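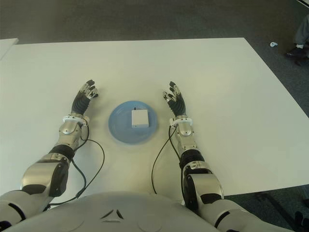 Wurkik Portfolio Desk
Product overview

Wurkik Portfolio Desk keeps every share parcel you own in one place, from the first bank stock you bought out of uni to the ETF units that reinvested themselves last quarter. We built it for people who hold shares for years at a time and still like to know, to the cent, how each one is travelling. If your records currently live in a shoebox, three broker logins and a spreadsheet with a tab called "final FINAL", you're going to enjoy this!

What it does

Bring in your trades by CSV from your broker, or type them in by hand (older parcels often have to go in that way, and the form is quick). Desk matches each dividend to the parcel that earned it, adds the franking credits and works out your true return with brokerage taken off. Splits, bonus issues, rights offers and demergers are all handled. Demergers were the hard bit – we spent most of a winter on them, and the cost base apportioning is now the part of the program we're proudest of.

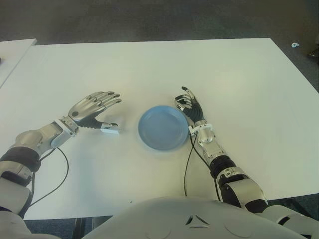 Light blue plate on a white table.

Bank shares view

New in the February release is a view just for financial stocks. It lines up the banks and insurers you hold and charts net interest margin, payout ratio and price to book next to your own purchase dates. You can see what the market was paying for a dollar of book value on the day you bought, and what it's paying now. It's a terrific way to look at a holding you've had for a decade. Click any point on the chart to open the parcel behind it.

The other views are Income, Growth, Sectors and Tax Time. Tax Time prints a capital gains schedule your accountant can read without ringing you, with discount and non-discount gains kept apart.

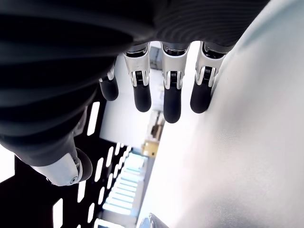 Prices are end of day and arrive in the evening, usually before 7 pm. Desk doesn't do live quotes and we have no plans to add them. Watchlists get the same end-of-day data as holdings, and you can set a price alert on anything in either list.

Specifications

Securities covered: 2811
Portfolios per licence: 33
Parcels per portfolio: up to 1057
Watchlist entries: 200
Import: CSV, manual entry
Export: CSV, PDF
Runs on: Windows, macOS
Data storage: on your own computer, with optional encrypted backup
Supported currencies: AUD, NZD, USD

In the licence

The program, all updates for the year, end-of-day prices and email help from the people who wrote it. Family trusts and self-managed super funds can sit in the same licence as your personal holdings – just set each one up as its own portfolio and choose the tax treatment from the menu.

Moving from Orkov Ledger? Use File, Import, Other Program and your parcels will come across with their original dates. Dividend history needs a second pass, so tick the box marked Distributions when it appears.

Portfolio Desk is general record-keeping software and doesn't give financial advice.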